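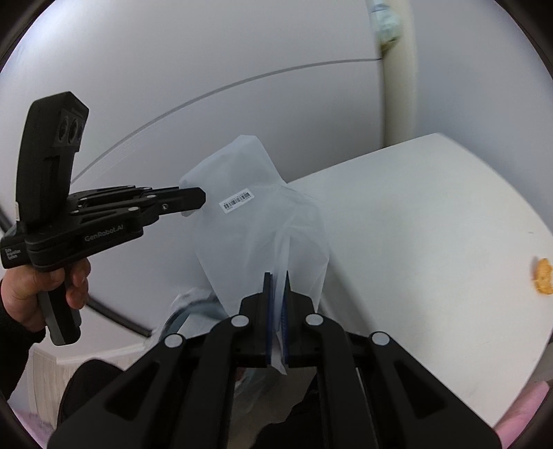 Last changed: 1 Jul 2021

Documentary Film: Form and Argument
Unit 2 handout -- The biographical documentary
Prepared by Jolanta Górecki

Scope

This unit covers feature-length films about one living person, made with that person's cooperation. Films assembled wholly from archives after the subject's death are treated in the next unit. Read the handout before the screening and bring it with you.

1. Terms

Subject: the person the film is about.
Access: the times and places at which the crew was allowed to film, and the terms attached.
Archive: any footage, sound, photograph or document made before production and for another purpose.
Actuality: material shot by the crew of events that would have taken place anyway.
Interview: material that exists only because the crew asked for it. A walk through the old neighborhood arranged by the director counts as interview, even if no question is heard.
Testimony: interview with anyone other than the subject.

2. Two time lines

Most films of this type run a present-tense line (a campaign, a tour, a final season at work) beside a past-tense line told through archive. The present line gives the film its order. The past line is cut into it at points where a place, a name or an object allows the change. When you log a film, mark each change and write down what carries it: a sound bridge, a matched image, a date on screen, or a plain cut.

A film may break date order in the past line. This is common where the best-known event in the subject's life falls early. The director can place it first and work back, or hold it until the last third. Each choice changes how the rest of the life is weighed.

3. Access and its price

A cooperative subject can supply family papers, private rooms and introductions. The subject may also ask for approval of the cut, or leave certain years out of discussion. These terms are seldom stated on screen. Look for indirect signs:

-- a period of several years covered only by voice-over
-- testimony drawn from friends and staff, with no former opponents
-- events in which the subject lost or was blamed, reported by a third party
-- interviews with the subject that all take place in one room

None of these proves that a limit was set. Archive may be missing, or too costly to license.

4. Case study: "The Clerk of Prusness"

Directed by Hipólito Cabral. The subject, Borkowska, was town clerk of Prusness for 40 years and kept the voter rolls by hand. The present line follows her last January in office. The past line uses local television footage and 500 photographs lent by the town newspaper in Butville.

Note the opening. Her voice is heard over the roll books before her face is shown, and the first date on screen does not appear until the second reel. The recount sequence has no testimony from the losing side. Cabral has said that he asked for it and was refused -- the film itself does not mention this.

5. Written work

Log one sequence from the film, using the terms in section 1. Then write an essay of no more than 3000 words on one change between time lines and what it asks the viewer to believe. Quote dialogue exactly. Give time codes for every shot discussed.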